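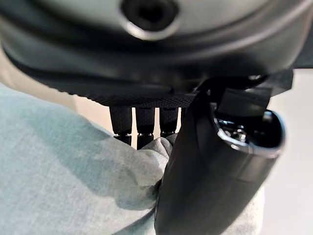 I got to Rankin at nine in the morning with a wet umbrella and a granola bar I'd been saving for the train. Rankin is the old building Stirix took over for its robot work, and one day every November they open the doors and let people like me wander around asking silly questions. I'd signed up for the housework tour. There was also one on warehouse picking, but come on, I have a laundry pile at home that's older than my phone, and I wanted to know if help was on the way.

My guide was Prapai Tanasarn, who runs the soft goods group. Soft goods means towels, blankets, pillows, anything that flops. She told me right away that flopping is the whole problem. A coffee mug is the same shape every time you reach for it. A towel has never been the same shape twice! The hand has to find a fold, get its fingertips into it and close, and then the thing droops into some new shape and it all starts over.

I asked how many grasps they'd tried on cloth so far and she pulled out her phone to check. The answer was 3278, and that's only since they moved to the new fingers. She keeps notes on the bad ones too, which I loved. One entry just said "got the towel, also got the other towel."

They let us watch the feed from the camera at the wrist, and I could have stood there all day. You get the view the hand has of its own business, with the cloth right up close, every bit of fuzz showing.
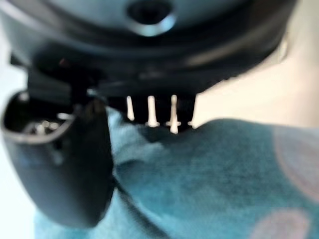 Close quarters over the blue cloth, from the wrist camera.

Behrouz Shokri was at the desk with the software, a program they call Wondudar (he wouldn't tell me where the name came from, and I asked three times). He's the one who decides how hard the fingers should squeeze. Too soft and the cloth slides away, too hard and you drag half the bed along with it. He had me try it myself with my eyes shut and a pair of ski gloves on, picking up a dish towel from a stack. I took 61 seconds to get one towel by itself. A kid from the group ahead of us had done it in less than half that, and Behrouz made sure I knew.

Then we moved over to the sofa, which was the part everyone had been waiting for. There were 6 of us squeezed in behind a strip of tape, including a retired upholsterer who had strong feelings about the back cushions and shared them. Pillows take two hands, Prapai said, and the two have to agree on what they're doing. If one pulls ahead of the other, the pillow twists. 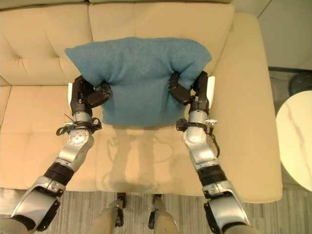 A hand on each side, thumbs over the front, with the sofa waiting below.

I asked if it could do that little karate chop people put in the top of a throw pillow. Prapai said it had been requested. The upholsterer said it should be banned.

We finished up with coffee in the hallway, next to a poster for Prekard, the home trial Stirix wants to start next. The plan is 6 apartments, real ones with real people's mess in them. I wrote my name on the sign-up sheet and added "lots of towels" in the comments box. Behrouz read it over my shoulder and asked if I had any pets. I have two cats, and he went back and wrote that down next to my name, with a question mark.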